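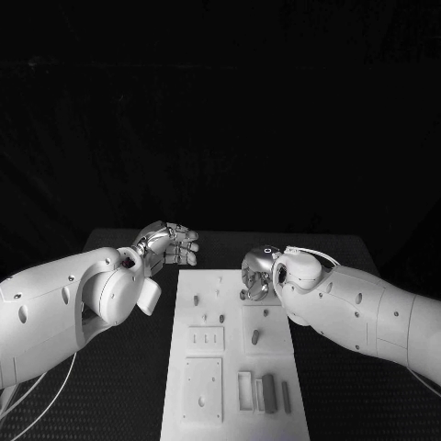 Small parts keep wandering off my work table

kdonnelly70
Hi all! I sort little white and gray parts on a dark table most evenings, and by nine o'clock half of them have strayed (my eyes aren't what they were, either). Would a white board underneath help, or just hide the white ones?

Santeri R.
A big white board on a dark mat, every time. Keep your parts in groups on it and leave some bare space between them – you'll be so much happier!

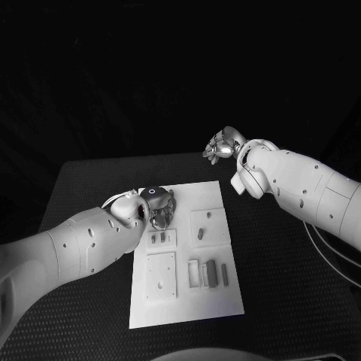
Re: white board, really?

veerle_t
I have to disagree, kindly. White on white gave me headaches all September, so I went to plain gray felt.

kdonnelly70
Oh dear, now I want both! Trying the board first, Veerle – felt next if I start squinting.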